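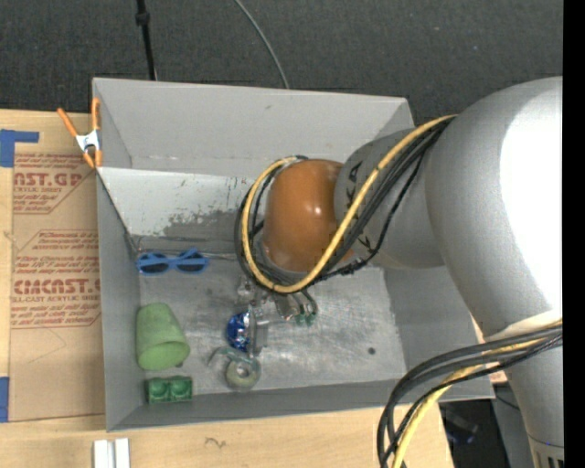
Wednesday evening, and the small things are still not done. I planned to finish them before dinner, because the big things are easy: a chair is a chair and it goes into the truck. The small things ask for a decision each time. The green cup is lying on its side in the metal bin, with the blue toy sunglasses higher up and the dark green building block down in the corner, and I can't say of any of them that we need it. I also can't say of any of them that it is garbage. So I wrote on my list only "bin, later" and then I went to wash the windows, and I know very well what kind of person washes windows in an apartment she is leaving.

We must be out at the end of March. The man from Prisora called in the morning to confirm the truck. The price is now 700, and when he was here to look at the rooms it was less, but he says the stairs were not in the first calculation. I asked him how he thought we got the sofa up without stairs. He was polite about it. I said yes in the end, I don't want to begin again with another company so close to the day. Samir will say I should have argued more. He wasn't here to argue.

I want to write down how the sunglasses came to us before I forget, and I have already forgotten a part. They were bought in the summer when Obi was three, at the lake, from a kiosk that sold also fishing hooks. He refused the hat, he refused the cream on his nose, but for the sunglasses he stood completely still while I put them on him. He wore them in the car going home in the dark. He wore them to the dentist. For a time he believed that other people could not see him when he had them on, and he would take a cookie from the plate in front of my mother, very slowly, and she played the game with him and asked the room where the cookies were going. Now he is nine and his head is too big for them. I asked him yesterday if I should keep them and he said "What are those?" He was not being rude. He really looked at them and there was nothing.

So who am I keeping them for? It is clear who.

The cup is a different matter. I am fond of that green, it is a very light green, and there was once a whole set of cups in different colors which my sister sent to us in a package with too much tape. The others went one after another. One was left on a train and one went to the neighbor's with soup in it and I was too shy to ask for it back. This one became the cup for rinsing paint brushes and then the cup for the bath and then the cup for the sand. It has had more jobs than I have. I think it can go to the kitchen at the new place and live under the sink. Corinne says that "under the sink" is only a slower way of throwing away. She may be right but it is my sink.

Corinne Mahmoud came at four with flat boxes from her work and stayed until almost seven. She is a good helper because she does not hold things up and ask about them. She packs one kind of thing until it is finished. She did all the pots and the baking forms and then she started the bookshelf without asking me, by size and not by subject, and I had to go to another room for a little while. But it is true that they fit better. We drank tea from the two glasses I left out. I told her about the stairs and the 700, and she said when she moved from Trergate they wanted extra money for the piano and she doesn't have a piano, it was a long cabinet with a blanket on it.

She looked into the bin and asked me what is the system. I said the system is that everything which has no box goes in there until it has one. The roll, or whatever it is, the round pale one with the hole in the middle, she wanted to put with the office things immediately. I said wait. I don't know why I said wait. I think I wanted that somebody would let me be slow in one place only, and this bin is a small place.

It's an ugly bin, by the way. The bottom is scratched all over and there is a dark smudge on the far side, which I attacked once with baking soda. It came with my father's workshop things, and he kept screws and hinges in it, and before that I suppose it had a real purpose somewhere. When I was small I was not permitted to put my hands in it. I put my hands in it all the time. I liked the smell, metal and oil, and he would pretend he didn't know who had mixed his hinges. I think of this now because Obi does the same with my sewing drawer and I am much less patient than my father was.

The bin comes with us, that is the one decision I made today. I wrote it on the list and crossed it out right away so that I have one line crossed out in that part.

About the other place. I went on the bus, number 13, to bring the papers and look at it again without the others. The apartment at Flomham is lighter than I remembered, and the kitchen is smaller than I remembered. I stood in it and stretched my arms and almost touched both sides. The woman from the office walked around with me and opened every cabinet door as if there was something inside. She wants 300 more for the deposit, for the cellar, and the cellar is dry and has a light, so I said yes to this too. It was a day of saying yes to people who want money. The house number is 66, which I can remember easily since it was the number of the locker I had at the swimming pool as a student, always the same one, the door had to be lifted a little when you closed it.

Obi's room there will look at a wall and one tree. He has asked if the tree is good for climbing. I told him I am not an expert, but the lowest branch is far above my head, so I think no. He then asked if it was possible to put a rope. I said we will first sleep there one night and then discuss ropes.

He has packed his own room by himself, he is very proud, and I went in there after he was asleep and opened one of the boxes because I wanted to see. He put on top a pillow, then a shoe, then a glass jar with feathers, then the other shoe. I took the jar out and wrapped it in a sweater and put it back exactly where it was. The building blocks he gave away before Christmas to the little cousins, the full bag, and I was surprised how quickly he did it. He carried it down to the car himself. That's why the green one in the corner of the bin is now alone. It was under the radiator, I found it with my bare foot, as one always finds them. I should mail it to the cousins but the stamp costs more than the block. I could keep it in my coat pocket. I have done this before with a chestnut and it was pleasant to have it there through a winter.

Things for tomorrow: call the electric company about the reading. Ask Samir if his mother wants the armchair, and ask in a way that she can say no. Buy the wide tape, the brown one, not the cheap one which doesn't stick to anything except itself. The curtains from the bedroom have to be washed before they are packed, or I will have the dust of this apartment in the other one. Return the library books, one is very late, it's the one about bees. Write names on Obi's boxes in large letters, for he has written on all of them only "O" and on one of them "O SECRET."

It is strange to write at the kitchen table with the shelves empty. Every small noise is bigger now, the refrigerator too. I put down my glass and it sounded like somebody else's glass in somebody else's kitchen. When we moved in here I also wrote at this table, I looked for that notebook tonight but Corinne has packed it, by size, so it can be in any box between the cookbooks and the atlas. I believe I complained in it that the apartment was too far from the bakery. After that I walked to that bakery nearly every Saturday and I have no memory of it being far.

I'm going to bed. Sunglasses: keep, in the box with the photographs. Cup: sink. The block I have not decided.

Ask Prisora also if they take plants. The big one does not like to be cold.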